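Electric steamer for buns, do you line the basket or not?
Forum: Small Appliances > Steamers and Rice Cookers
Thread started in September

lamness_kitchen wrote:
I picked up a small electric steamer, the kind with a white plastic base and a metal basket that sits on top. Mostly I want it for plain steamed buns, some homemade and some from the freezer. The first two batches stuck to the bottom and tore when I lifted them out. The manual only says "place food in basket." Do you line yours, oil it, or something else? Also, is there any trick to keeping water from dripping on the tops? Mine came out with wet spots.

Utedia wrote:
Parchment squares, one under each bun. Cut them a little bigger than the bottom of the bun. Don't use one big sheet because it covers the holes and the steam has nowhere to go.

For the drips, wrap the lid in a thin dish towel and tie the corners on top so they don't hang down near the heat.

potlid_44 wrote:
I don't agree on the parchment. It curls up when it gets damp and sticks to the side of the dough. I brush the metal with a little oil and that's all. I've done it that way for 11 years in three different steamers and lost maybe one bun to sticking.

Utedia wrote:
If it curls, the pieces are too big or you're using wax paper. Oil leaves a yellow bottom on a white bun. Some people don't care, I do.

potlid_44 wrote:
It's real parchment. And you don't get a yellow bottom if you use a neutral oil and wipe it off with a paper towel.

Reto Imhof wrote:
Both work. I think the bigger problem in the first post is timing. When the timer goes off, turn the steamer off and leave the lid on for 4 minutes, then open it slowly from one side. If you pull the lid right away the buns can collapse, and they are also at their stickiest then. After a short rest they come off the metal much easier.

Also check your water level. On mine, if I fill it to the top line it boils up through the holes and soaks the bottoms. Soggy bottoms will tear no matter what is under them.

lamness_kitchen wrote:
Thanks. I was filling it all the way up and opening it as soon as it beeped, so that may be most of it. How many do you put in at once? I crammed in as many as would fit and they grew into each other.

Xu_bakes wrote:
Four in a small one like yours. They need a finger of space on every side. If you have more dough than that, keep the rest covered in the fridge so it doesn't overproof while the first batch is going.

I'm with potlid on oil for frozen buns, but for fresh dough I use paper. Fresh dough is softer and settles down into the holes.

My other advice is to get everything out before you start. I like the steamer in the middle, the lid off to one side and the plate of buns on the other, with nothing in between that I have to reach over.
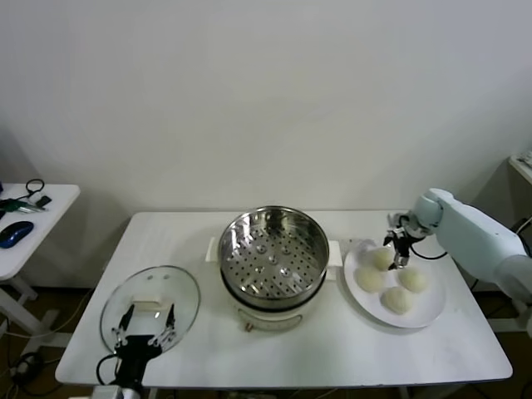
I load the back of the basket first and then the front, so my wrist isn't hanging over buns I already placed. The plate can go straight in the dishwasher afterward if you get a clean one to serve on. I set the lid down flat on the table, handle up. Some people stand it against the wall and I've seen one roll off a counter doing that.

potlid_44 wrote:
Handle up puts the wet side down and you get a ring of water on the table. I put mine on a folded towel with the handle down.

Xu_bakes wrote:
It's dry before you start, I'm talking about loading. When it's hot I put it on a towel too.

Skorkuvero wrote:
Cabbage leaves. No paper, no oil, and you can eat them after. Not sure why this hasn't come up yet.

Utedia wrote:
Because then the buns smell like cabbage.

Skorkuvero wrote:
Only a little. Napa is milder than green if it bothers you.

lamness_kitchen wrote:
Update. Did a batch of four tonight with parchment squares, less water, and the rest with the lid on. None of them tore. I still got one wet spot on top, so I'll try the towel on the lid next time. Going to do the frozen ones with oil this weekend and see how that compares.

Reto Imhof wrote:
Good. Add a couple of minutes for frozen and don't thaw them first.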